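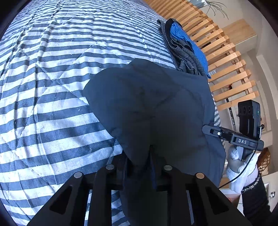
Got back from Mirnport last night after two weeks away with one small bag. A few people asked how I packed and what I'd change, so I'm putting it all in one thread.

The bag weighed 7 kilos on the kitchen scales. The ferry company doesn't weigh anything, but the bus up to Skunduva charges for a second item and the driver does check.

Clothes: two pairs of trousers, four tops, one jumper, one thin jacket, underwear for five days. I wore all of it except the second pair of trousers, which I carried up two mountains for no reason.

The thin jacket was the best thing I took. It dries overnight on a chair back and goes under the jumper if it gets cold. I nearly left it at home for the thick one.

Shoes: one pair, already worn in. I also took flip-flops for the showers and wouldn't skip those.

Washing. The guest house in Skunduva has a machine but you have to ask before nine in the morning. In Mirnport there's a launderette behind the fish market. It takes coins only and the change machine was out of order in June and still out of order when I came back through.

If you're hand washing, roll the wet things up in a towel and stand on it. Gets most of the water out. Socks still took two days in the hills.

Someone asked about the Omach bag. It's fine. The zip sticks at the corner and the side pocket is too narrow for a proper water bottle. I've had it four years and will use it until it falls apart.

Don't bother with packing cubes for a bag this size. I used two old pillowcases, one for clean and one for dirty. They squash down better.

Money: the bus was 87 for a return, paid in cash on board. Keep the ticket, they ask for it on the way down. Bread, cheese and tomatoes from the shop by the stop did me for most lunches.

The walk up Hegyi is 2061 metres at the top and there is no water after the second hut. I took two litres and finished it on the way up. Next time I'd take three - it's heavy for the first hour and then it isn't.

It was windy along the last ridge. Jumper, jacket and hood, and I was still cold when I sat down to eat. Gloves would have been sensible.

Things I forgot: nail scissors, a pen, the charger for my head torch. You can buy the first two in Skunduva. You can't buy the charger.

Things I'd leave behind: the trousers already mentioned, a paperback I'd read before, and the travel pillow.

Next job is getting everything washed and put away. The boots need new laces as well.

Will put the bus times in a reply once I find the leaflet.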